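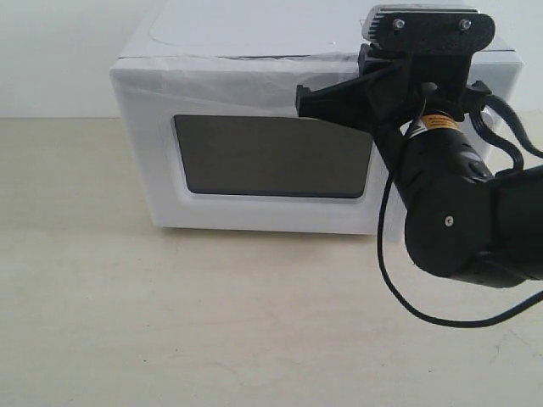 hobbs_urnton wrote:
Take the film off before you run it at all. The sheet on a new door is for shipping. Steam gets under it and you end up scraping adhesive residue with a fingernail.

Re: New microwave, what comes off and what stays on

quietfuse wrote:
Partly disagree. Outer film on the front, yes, remove it. But leave any cover on the inside cavity wall alone. On a lot of ovens that is the waveguide cover, and it is a part. I have seen people on here peel it out with the packaging.

tenpin29 wrote:
OP here. Understood, inside stays as is. Second question is the stickers on top. The manual from Starstead says nothing about them.

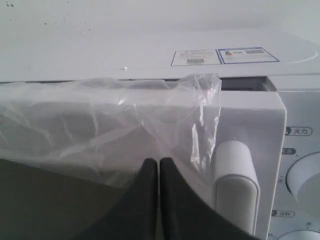 Top panel, two labels, plastic still over the door

hobbs_urnton wrote:
Peel both. Warm them with a hair dryer on low, pull slowly at a flat angle, finish with rubbing alcohol on a cloth.

quietfuse wrote:
I would photograph anything with a barcode first. Warranty desks ask for numbers, and the rating plate on the back is hard to read once the oven is against a wall.

hobbs_urnton wrote:
The plate is enough. I have never been asked for a sticker.

quietfuse wrote:
I have, in November, by Virnstead. Took 4 emails.

tenpin29 wrote:
Will photograph, then peel. How much clearance at the back?

parry_st wrote:
Whatever the manual gives. Mine says 4 inches.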